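Sorting flowers by hand, sort of

8 February 2020

I have spent most of the winter teaching two robot arms to pick up artificial flowers. It is slower than it sounds. You hold a pair of small controller arms, the big arms copy your wrists, and everything gets recorded so it can be used for training later.

The job we picked is simple to say: take one stem out of a loose pile and put it in a vase. Mbali Shezi chose it over my idea, which was folding napkins. Her argument was that stems tangle and leaves catch, and that a person sorts this out without thinking. She was right. My first session gave us 340 recordings and we kept 200 of them. In most of the others I had dragged half the bouquet along with the one flower I wanted.

What helped was giving each hand its own work. One gripper holds the pile down near the leaves while the other goes in for a bloom. I started doing this after watching Ismail Belhaj, who is left-handed and goes for the roses from the far side. He also closes the fingers much more slowly than I do. I had been closing them fast and then pulling — a bad habit, because the arms learn the pull as well as the grip.
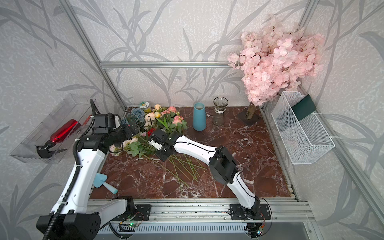 Things I would do differently

Start with fewer flowers. We went straight to the full pile, and I think a week on three or four stems would have taught me the controls better.

Decide early what counts as a good recording. Benoît Bodin and I were keeping different ones until March of last year, on the old napkin-free version of this task with plastic cups, and we had to go back through 387 files together. This time we wrote the rules down first. If a flower is dropped and picked up again, it stays in. If the operator stops to think for more than a few seconds, it goes.

Take breaks. My recordings get noticeably worse after an hour, mostly in the wrist turns.

Next I want to try the narrow-necked vase. Busisiwe Mabaso thinks it is too hard to do by remote control and she may have a point, but I would like to get a few dozen tries in before we give up on it.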